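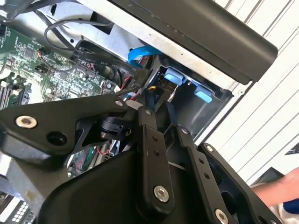 Daily photo people: how is everyone getting on?

Last updated: 15th September
Print this page | E-mail this page

mossyboots
Day 258 for me, and I nearly missed it. I was in bed with my book at twenty to midnight and had to creep down in my socks to take a picture of the fruit bowl. It is not a good picture of a fruit bowl! But it's up. We went to Ostbridge this morning for a walk along the river and I took loads there, all of them with my thumb in or a dog's back end, so the bowl won. How is everybody else doing? I've gone quiet on comments since July and I feel bad about it.

Niller
Still going, but only just. My rule was one photo and a few lines every day, and the lines are what's killing me. I can always find something to point a camera at. Finding something to say about a Tuesday when I went to work, came home and had beans is another matter. I've started borrowing quotes and they don't even match the pictures any more.

pocketful_of_pegs
I stopped on day 54 and started again on day 60 and I don't care who knows it. I just carried on with the numbers.

hatbox
Hmm, I do think that's a bit of a cheat, sorry pegs! If it's a 365 it's a 365. I once took mine from a hospital chair with a drip in my arm. You can still blog with gaps of course, it's just a different thing and I'd call it something else.

pocketful_of_pegs
Call it what you like, love. Mine has a picture of my mum laughing at a scone in it and I'd never have taken that if I'd packed it in for good on day 54.

mossyboots
Oh I remember the scone one, it was lovely. I'm somewhere in the middle on this. I'd be cross with myself for missing a day but I wouldn't be cross with anybody else.

Niller
Does anyone print theirs? I had a go at a book of last year's and gave up choosing. There were 1,560 in the folder once I'd added all the spares, and I only wanted 50 or so pages.

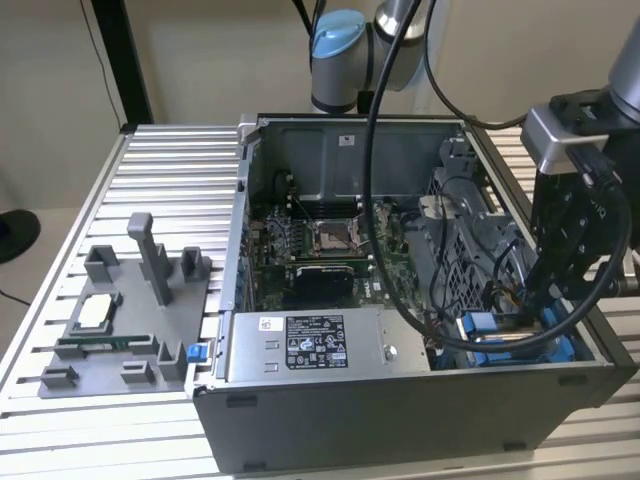 So now I'm thinking one page a week, with the best one big and the other six small along the bottom. My other half says do one page a month and be done with it, but then the whole of our week at Drarkesau gets squashed into a corner and that was the nicest holiday we've had in years. Rained for five days out of seven — we played a lot of cards.

hatbox
One page a week works, that's how I do mine. Leave the words small. I made them big the first year and it looks like a parish magazine.

Sala
I only read along usually but I wanted to say I go back to the boring ones most. I've got seven years of these now and I couldn't tell you the last time I looked at a sunset. The one of the old kitchen with the horrible tiles, though, or my son's school shoes by the door — those I look at all the time. Niller, please write about the beans.

Niller
All right, Sala, tonight's will be beans. You asked for it.

hatbox
I like my sunsets! I must have 600 of them and I'm keeping every one.

mossyboots
Keep them, hatbox, nobody's coming for your sunsets. I've got as far as putting tomorrow's on a sticky note so I don't end up with the fruit bowl again. It says "shed door, before work". It'll be half dark and I'll be in my dressing gown, so wish me luck. Does anyone know how to stop everything going yellow under the kitchen light, by the way? Mine all look like old teeth.

pocketful_of_pegs
Turn it off and stand by the window. Or make it black and white, that's what I do!

Contact us | Copyright, all posts belong to their authors | Back to top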